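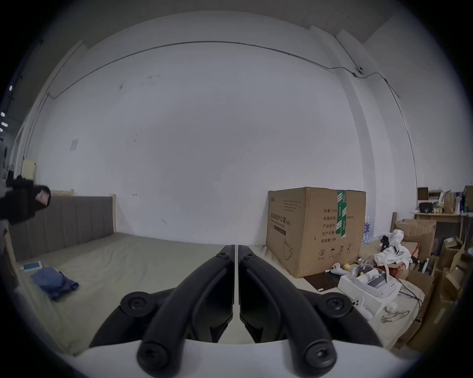

Gurnitz 冲刺计时套件：用了一个冬训之后的看法

发布于 2020年1月9日 星期四

先把话放在前面：我对一切号称能“把专业体测搬到你家球场”的东西都不太信。带高中橄榄球队这些年，见过阻力伞，见过号称能纠正起跑姿势的弹力腰带，见过一种往鞋帮上夹的小塑料片，说能测蹬地力量，两场训练之后它唯一测出来的是塑料片掉在哪儿了。所以队里家长凑钱买了 Gurnitz 的计时套件，兴冲冲送到更衣室的时候，我的第一反应是问他们发票还在不在。

发票在。144 欧，不含运费。

这个价钱很尴尬。比秒表贵得多，比大学田径队用的那种光电门便宜得多。便宜得多的东西通常在某个地方省了，这篇文章基本上就是在找它省在哪儿。

为什么要买

我们队去年有几个高年级的孩子在联系大学。联系大学就得填表，表上有四十码冲刺成绩这一栏，而这一栏是全世界谎话最密集的地方之一。我看过外校球员的资料页，手计成绩快得可以直接去跑奥运会接力。大学教练当然也知道，他们看到这种数字先打个折，再打个折，最后还是要自己测。那么问题来了：既然人家反正要自己测，高中队花钱买电子计时有什么用？

家长们的说法是“更有说服力”。我不同意。一张 App 截图没有什么说服力，谁都能站在三十五码的地方跑完然后说是四十码。我后来同意试用，理由是另外一个：我想知道孩子们练了一个冬天，到底有没有变快。手掐秒表测这个根本测不出来，我按表的反应有时候比他们一个冬天的进步还大。

所以下面的评价按这个用途来。你要是想拿它去说服招生教练，可以不用往下看了，省下这笔钱给孩子报一个正经的开放测试日。

盒子里有什么

2 个计时门，外加对应的反光板，一套折叠三脚架，一根充电线，一个拉绳袋，一本说明书。说明书有七种语言，没有一种读起来像是母语者写的。没有量尺。一套用来测固定距离的设备不配量尺，我觉得很能说明设计它的人平时在哪里工作。

三脚架是整套东西里最差的部分。腿细，关节处的锁扣要用力掰才到位，掰到位以后又很难掰回来。在室内木地板上没问题，在人造草上也勉强可以，到了真草场，一阵风过来门就偏了，偏了就对不上反光板，对不上它就闪红灯，闪红灯你就得走过去重新调。十二月我们有一半训练在外面，我走过去重新调的次数，足够我自己也算练了一个冬天。

解决办法很土：拿装了沙子的袋子压住三条腿。压住以后稳多了。官方也卖一种配重底座，价格我就不提了，沙子是免费的。

拉绳袋倒是挺结实，出乎意料。

对准

第一次架设花了整整一节热身的时间。助理教练拿着手机看信号条，我在对面一点一点挪反光板，孩子们站在底线后面看我们俩像在装电视天线。第二次快了一些。到第三周，队里一个替补安全卫摸出了窍门：先把两边的高度用球鞋盒子比齐，再调角度，最后才开机。他比说明书写得清楚，于是后来一直由他来架。

高度这件事说明书只提了一句，“调至合适高度”。什么叫合适？门太低，小腿先过，前摆的那只脚和后摆的脚会差出很明显的一截。门太高，个子矮的角卫从下面钻过去，系统认为没有人跑过。我们最后定在髋部，按队里中等身高的孩子来定，高的矮的都吃一点亏。我写邮件去问过 Gurnitz 有没有建议值，Valquíria Meireles 回信说，建议以“运动员躯干中部”为准，并且“保持每次一致”。第二句是有用的。第一句我打印出来给进攻锋线的孩子看，他们争论了很久自己的躯干中部在哪里。

顺带说一句，回信隔了三个工作日，态度客气，没有推销别的产品。就我和体育器材厂商打交道的经验来说，这算好的了。

准不准

大家最想知道这个，也最难讲清楚。

我没有实验室。我能做的就是找参照。参照一是我自己的手表，Chukwu 的老式秒表，按键已经磨得发亮，我信它本身，不太信按它的那根拇指。参照二是 Skukance 的慢动作视频计时软件，手机拍下来逐帧标起点和终点，费眼睛，但是道理简单，画面摆在那里，骗不了人。参照三是隔壁田径队，他们每年冬天会租一天真正的光电门，我厚着脸皮去蹭了一个下午。

和田径队那套比，Gurnitz 的数字在大多数趟次里贴得很近，近到对我的用途来说没有区别。注意“大多数”。有几趟它给出的成绩莫名其妙地快，一个三百磅的护锋突然跑出了外接手的速度，全队欢呼，他自己也信了，晚饭的时候还在讲。查下来是摆臂，他跑到终点前手先甩过去了。好的光电门会用双光束来排除这个，要两道光同时被挡住才算。Gurnitz 每个门只有一道光。钱就是在这儿省的。

官网上写的是“智能误触过滤”。我不知道这个智能住在哪里。同样的摆臂动作，我让孩子故意做了几次，有时候被滤掉，有时候没有，看不出规律。软件升级过一次，升级说明里写“优化了过滤算法”，升级之后我们又测，还是看不出规律。

所以我们现在的规矩是每人跑三趟，取中间那个成绩。最快的不要，最慢的也不要。孩子们恨透了这个规矩，人人都想要最快的那趟。我告诉他们，想要最快的那趟可以去找一个按表慢的亲戚。

起跑也要单独说。套件有两种模式，一种是过第一个门开始计时，一种是听手机发出的声音起跑。声音模式我劝你当它不存在。手机喇叭在风里根本听不清，蓝牙还有延迟，延迟多少它也不告诉你。过门模式可靠得多，可是过门模式下人是在门后面一点起跑的，进门时身体已经有速度，这就和大学测试日从静止三点式起跑的成绩没法直接比。把过门成绩填到招生表上，等于换一种方式说谎，只不过这次有电子设备替你作证。

我们的做法是在第一个门后面贴一条胶带，后脚踩胶带，每个人每次都一样。成绩只跟自己比，不出这个门。

软件

软件叫什么我就不写了，因为它冬训期间改过一次名字，图标也换了，我在手机上找了好一阵，以为被谁删了。

建队员名单的过程非常啰嗦。姓、名、出生日期、体重、惯用脚、“训练目标”，全是必填。训练目标是个下拉菜单，里面有减脂，有“保持活力”，没有橄榄球。我们队 21 个孩子参加冬训，我录到一半的时候开始认真考虑回去用纸。最后全队的训练目标都是保持活力。

录好以后倒是顺手。选人，跑，数字跳出来，选下一个人。历史成绩可以按人看，有一张折线图，坐标轴会自动缩放，于是一点点波动看上去像悬崖。有个跑卫的家长看到图以后专门打电话来问孩子是不是受伤了。没有受伤，他那天前一晚没睡好，慢了一眨眼的工夫，图上像是掉进了峡谷。坐标轴不能手动固定，我找遍了设置。

导出数据要订阅。对，你花 144 欧买了硬件，想把自己队员的成绩存成一个表格，还得按月付钱。不付钱的话可以“分享”，分享出来是一张带厂家标志的图片，背景是一个不认识的人在海滩上跑步。我对体育用品行业最大的意见就在这里，卖完东西不肯走，站在门口收过路费。我们的办法是让替补安全卫把数字抄在本子上。又是他。这孩子明年应该去当器材经理。

隐私方面我也看了条款，能看懂的部分是数据存在他们的服务器上，账号注销后“在合理期限内”删除。未成年人的体重和出生日期放在别人的服务器上，我不舒服。出生日期我全部填了同一天，体重全部填了同一个数，软件祝贺过我们全队生日快乐。

电池

包装上写 12 小时。我们一堂训练用不了那么久，所以正常情况下没遇到麻烦。冷的时候例外。有一次早训，出门时指示灯显示满电，热身结束就只剩一格，终点那个门先断的。断电的时候它不报警，手机界面停在“等待中”，孩子冲过去，没有数字，再冲一次，还是没有数字，第三次他已经跑得像在散步。以后只要天冷我就把门揣在大衣里，到测的时候才拿出来装。

充电口的橡胶盖太松。我用胶布贴着。沙袋、胶带、胶布、球鞋盒子，你要是看见一个教练拖着这些东西往草场上走，他可能就是 Gurnitz 的用户。

冬训到底有没有效果

这本来是我唯一关心的问题，结果答得也不痛快。

从冬训开始到假期之前，大部分孩子的中间成绩快了一点，少数没变，有两个慢了。慢的那两个都在长个子，裤腿短了一截，跑起来像刚学会用新腿，我不着急。快了的那些，我也不敢说都是练出来的。头几周他们不熟悉过门起跑，后来熟悉了，光是熟悉就会快。要把这两样分开，得在开始之前先花几堂课让他们适应设备，再测一次当起点。我没有这么做，怪我。明年如果还用，第一周的数字我会全部扔掉。

说得难听一点：我买它是为了去掉自己拇指的误差，去掉以后才看见后面还排着队的其他误差，风、草、鞋、睡眠、早饭、喜欢的女生有没有在看台上。过去我把这些统统算在秒表头上，日子还轻松一些。

但有一个变化是真的，我得承认。以前测速度，测完总有人来跟我吵，说我按晚了，说我偏心接球手。现在没人来吵了。他们去跟那个门吵。

和视频软件比

很多人会问，既然有 Skukance 那种视频软件，手机谁都有，为什么还要买硬件。

我的答案是看你测几个人。给自己家孩子测，买视频软件，甚至用手机自带的慢动作也行，三脚架架稳，侧面对着终点线拍，回家慢慢数。一个人一趟，数起来不算什么。给一支队测，每人三趟，全靠逐帧去标，教练就不用睡觉了。我试过一次，标到半夜，标到最后我怀疑自己把同一个外接手标了两遍。

视频有一样好处是门比不了的：它能让你看见为什么慢。第一步迈得太大，头抬得太早，胳膊横着甩，全在画面里。门只给你一个数字，数字不会告诉孩子该改什么。我见过有的教练买了计时门以后，整堂课就是测，测完念成绩，念完再测，管这个叫速度训练。那不叫训练，那叫点名。

所以如果预算只够一样，而你带的人不多，我会选视频。

说到怎么带一支人不多的队，我前阵子把这篇的草稿先发在了 Drumetow 教练论坛上，底下来回了不少，有几条比我写的有用，征得同意后摘在这里。
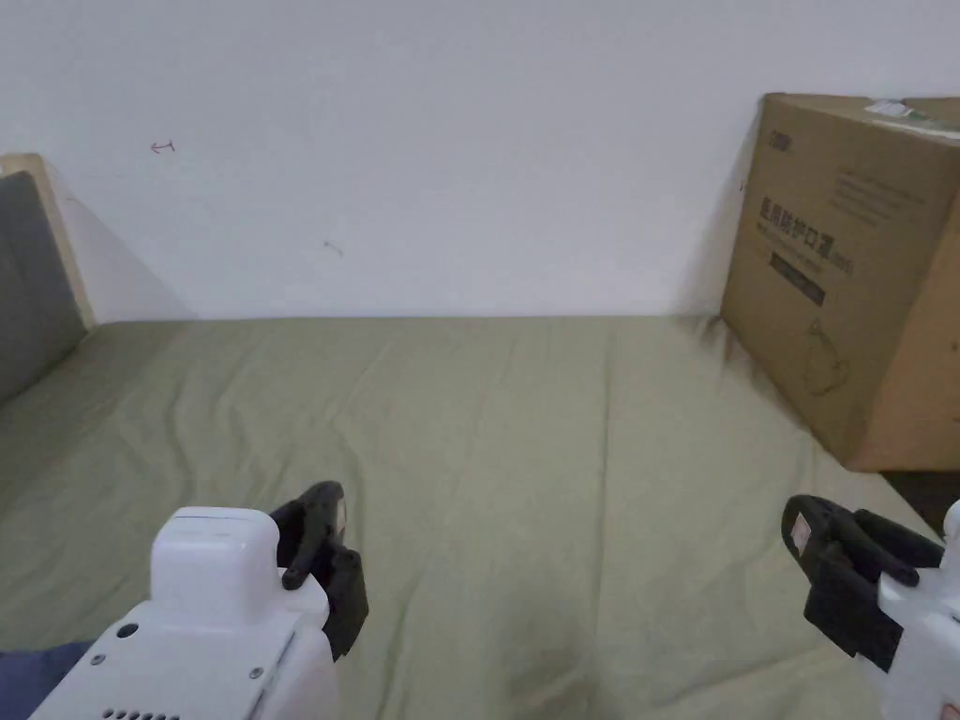 Iolanda Caldeira 写道：我们用的是同一套，用了一个半赛季，我比你还要悲观一些。单光束的问题你说得对，可是我觉得你取中间成绩的办法只能挡住偶然的误触。有的孩子每一趟都是手先到，三趟都是，中间那趟照样是假的。我后来让他们最后几步把手收在胸前冲过去，姿势很难看，成绩反倒稳定了，当然这样测出来的也不是他正常跑的速度。我到现在也没想好哪一种错误比较好。另外门的防水不要相信，我们有一个淋过一场小雨，之后每次开机都要拍两下。

她这条我想了很久。我回去翻了本子，确实有一个近端锋三趟成绩都漂亮得过分，而且每周都漂亮。我拿手机从侧面录了他，手伸得像要去够终点后面的什么东西。于是他整个冬天的数字我都打了问号。他本人不接受这个问号，到今天还在跟我谈判。

收手过线的办法我们试了一堂课。锋线的孩子学不来，有一个收着手跑，重心没了，差点把沙袋踢飞。后来改成把门往上抬，抬到胸口，摆臂的手在下面过去，误触少了很多，可是矮个子的问题又回来了。我们有一个角卫，现在每次测之前都要求单独给他调低。调低就要重新对准，重新对准就要等。他说他值得等。

另一条没署名，问的是值不值得给初中生用。我的回答是不值得。那个年纪一个假期就能长出一个新的人来，测短跑成绩的意义很小，测了以后家长当真，意义就变成负的了。把钱拿去买球，买新的护齿，或者请全队吃一顿。

还有人问能不能测折返跑。说明书说能，我们试下来，要进出同一个门，它经常把转身时的晃动当成第二次过门，数字乱跳。我试了三堂课就放弃了，折返还是用那块 Chukwu 秒表。旧东西有一个好处，它错的时候我知道它为什么错。

跟同价位的东西比，我没有用过别家的单光束套件，不便评价。有位读者推荐了一套二手的双光束门，说只比这个贵一点。要是真能碰到状态好的二手货，我会劝你买那个，前提是问清楚电池还能不能换。Gurnitz 这套的电池是封死的，我问过，不能自己换，要寄回去，来回运费自理。两三年以后这东西会变成什么样，我心里有数。

几个零碎的使用心得，按想起来的顺序写：

太阳低的时候不要让门正对着西边，红灯会一直闪，我们上午测和傍晚测要换方向架。

反光板上的保护膜撕掉。我们用了一周多才发现有膜，透明的，贴得非常平整。撕掉以后对准容易了许多，所以前面我抱怨架设慢的那一段，你可以替厂家打个折扣。

自己买一卷量地的皮尺，距离每次都量。场上印的码线不一定准，我们训练场有一侧的码线是雨天重新画过的，画的人显然急着回家。

手机只留一部连着。两部手机同时开着软件，成绩会随机跑到其中一部上，另一部什么提示都没有。

换鞋要记下来。钉鞋和平底训练鞋的成绩写在同一栏里，过一个月谁也想不起来哪个是哪个。

不要当着全队念成绩。这一条和设备没关系，可是有了设备以后特别容易犯。数字精确到小数点后两位，念出来就有了一种法院宣判的味道，跑在最后的孩子会记很久。我们改成谁想知道自己来看本子，只看自己那一行。

打分的话，硬件我给及格，三脚架不及格，软件比及格低一点，订阅收费这件事我给零分，而且是用力写下去的那种零。客服不错。如果你带一支中等人数的队，有一个细心的替补安全卫，训练场风不大，并且你能忍住不把数字发给任何大学，那么它可以买。少了其中任何一条，我会再想想。

我们队会继续用到春天，钱已经花了。春训结束后我再测一轮，如果那时候终点的门还开得了机，我把新的数字补在这篇后面。有人手里有双光束的那种，愿意借来同场对比一个下午的，请在下面留言，沙袋我出。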